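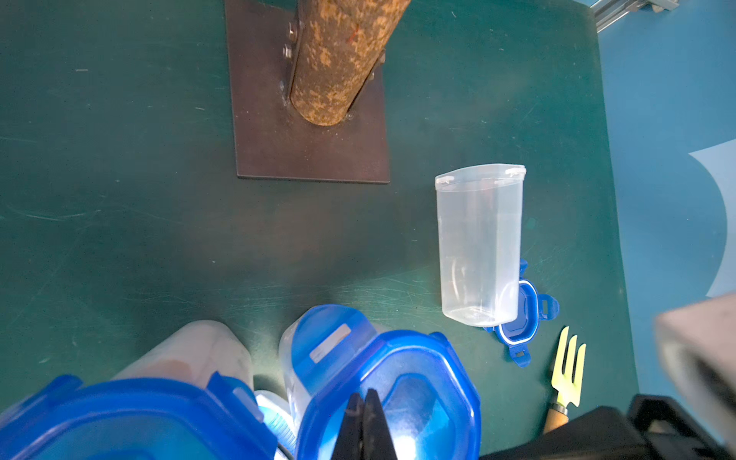

Eimear Nic Aodha had the key on a shoelace around her neck. She let herself into the back room in Demdale at twenty past seven, before the traffic started, and put her bag on the windowsill.

Her aunt had rented the place for eleven years and paid up to the end of September. After that it went back to Pawlak, who owned the building and the dry cleaner's in front of it. He had been decent. He said take what you want and leave the rest, and he would charge her 40 dollars for the hauling.

She started with the containers. Her aunt had kept seed in them, every kind, and written the name of the seed on a label and stuck it to the lid. Most of the labels had come off over the years. Eimear opened one of the tall ones and smelled it. Dill, or something that had been kept next to dill.

"You're matching lids," Aoife Foley said from the door. She had brought two coffees and was holding them out away from her coat.

"I'm trying to."

"Half of those won't have a lid. Mine never do."

"She was careful about it."

Aoife set the coffees down on the green table and picked up the hand fork. She turned it over and pushed her thumb against the middle tine.

"Is this the one she hit the dog with?"

"She didn't hit the dog. She threw it near the dog."

"That's what she told you."

Eimear took the fork from her and laid it back where it had been. The dog belonged to the people upstairs and had gotten into the bean trays twice. After the fork it never came in again, and that winter her aunt bought it a bone from the butcher and carried it up all three flights.

They worked for an hour. Aoife read out the names on the envelopes in the drawer and Eimear wrote them down. There were 24 envelopes. The last one was fatter than the others and had only a number on the front, 459, in her aunt's square writing.

"What's 459?" Aoife said.

"The bus. The one out to Dosidport."

"Why would she put the bus on it?"

Eimear opened the flap. Inside were black seeds, flat and a little bigger than a lentil. She tipped some into her palm. She remembered the stop by the ferry office, and the hollyhocks along the wall, and her aunt telling her to keep a lookout for the driver. She would have been six or seven.

"She stole these," she said.

"From who?"

"From the ferry office."

Aoife laughed and drank some of her coffee. Eimear put the seeds back and folded the flap down. Then she went along the table until she found a clear box with a lid that closed on it properly, all the way around, and put the envelope in that.

"What about the post?" Aoife said. "Are you taking it?"

"It weighs a ton."

"I have the car."

Eimear looked at the post. She got hold of it with both hands, low down, and Aoife went to prop the door.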